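Buying a helper robot for the house: notes before you spend

Quick ones this time, mostly from my own planning sheet. I'm Rawan Chamoun, I do the kitchen and workshop tips, and I've been pricing two-armed machines since January. Simulator runs first, money later. Cheapest tip on the page.
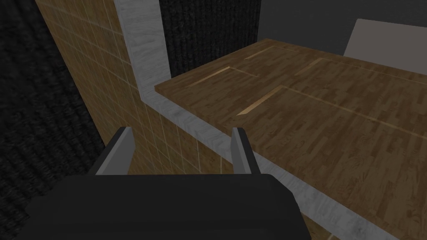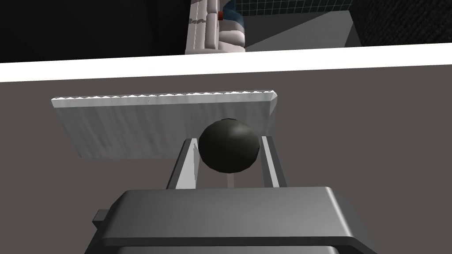
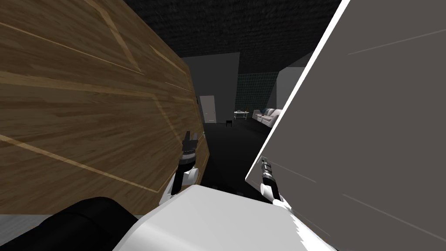
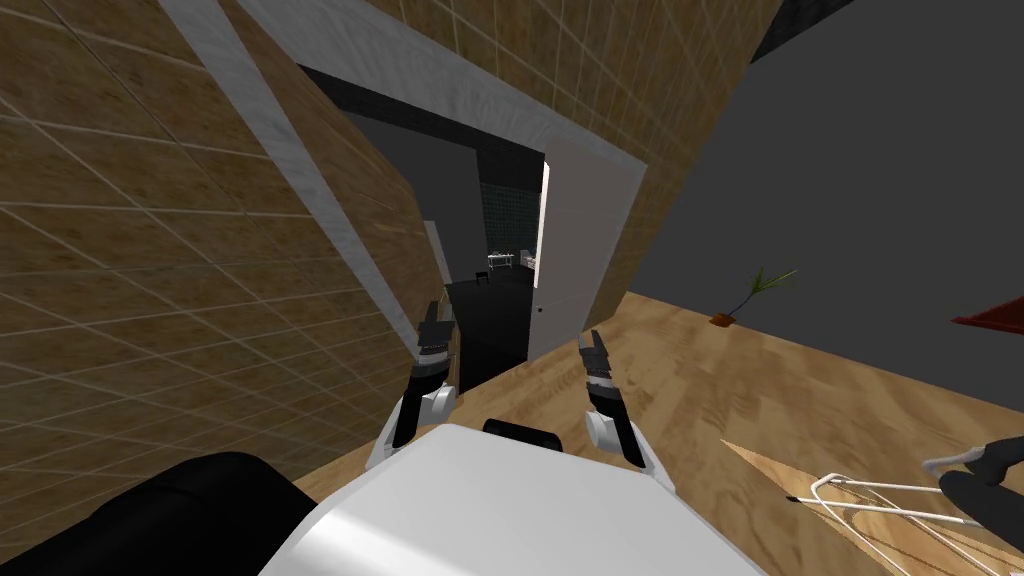 Simulated runs, all in one house: counter, ball and toothed plate, two big panels, doorway.

Measure first. Doorways before anything. Measure the clear opening with the door swung back, not the frame, and write down what stands just inside the threshold. A cabinet or counter in there eats your turning room. The Tusell rep asked me for door width and nothing else, so I sent a floor sketch anyway.

Grippers. Ask how wide they open and get it in writing. Plain two-finger grippers are the cheap option and will do for most kitchen stuff. Round things are the test, so put a ball on your trial list. Also something thin and flat, also something with a rough edge. Spare finger pads go on the first order — shipping them later cost nearly as much as the pads on my Voltley quote.

One arm or two? If you only want counters wiped, one. Big panels, boards, closet doors, two. Don't pay for two arms because the brochure has two arms. Check the payload per arm, with the arm streched out. Close in, every arm looks strong.

Counters. Stone trim, wood and tile all behave diffrently under a dropped tool. I'm putting $70 aside for edge guards and a mat. Seams and lips on a counter get caught by fingertips, so run those in the simulator too if the seller lets you.

Budget lines people leave off:
- delivery and uncrating
- floor protection (light wood especially)
- spare pads, one set per arm
- software plan after the first year
- somewhere to park it near an outlet
- your own time, which is a lot

My Hika quote had 19 lines and the service plan was on the last one. Kulkarni put theirs up top, 13 lines total, easier to compare. Copy both into one sheet with the same row names or you'll go crosseyed.

Renting. Worth asking. A month's rent came to around 73 hours of paid cleaning help at what I pay here. Not a bargain. Still better than owning the wrong one.

Clear the floor before any trial. Racks, small plants, stools, anything low. Then put half of it back and run the same trial again, you want to know what it does in your real mess.

Dim rooms — ask about cameras and low light. Dark tile, dark ceiling, dark floor, all worth a run. If they tell you to leave a lamp on, fine, but get a price on the better camera too.

Last thing, returns. Who pays freight back, and do you need the crate? Keep the crate. Mine's going in the garage behind the paint shelf, already taped off the spot.

Updated Aug 23, 2025

This site uses cookies to remember your preferences. By continuing you agree to our cookie policy. Accept / Manage settings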